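Anyone who spends long evenings with a controller knows what chip dust and warm hands do to it, so wipe the grips with a barely damp cloth before you plug in. 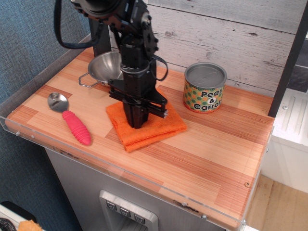

Orange towel, folded

Sticks that feel gummy want a dry cotton swab, worked gently round the base (take your time, the game will wait!).

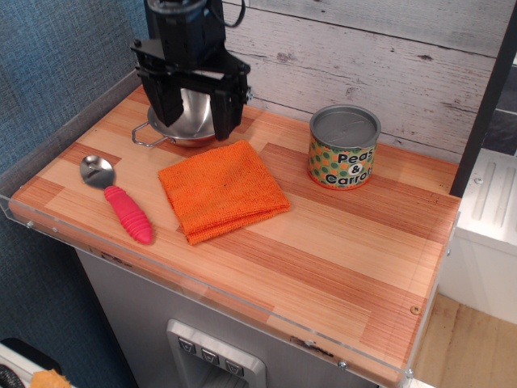 Vurnavia Home Pages, No. 217

Headset pads come off on most models, and mine get a soapy rinse every January.
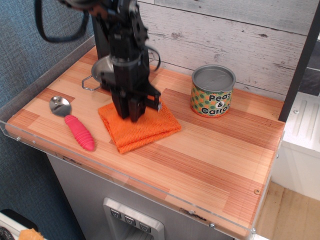 Let them dry overnight before you snap them back on, and dust the console vents while you're at it.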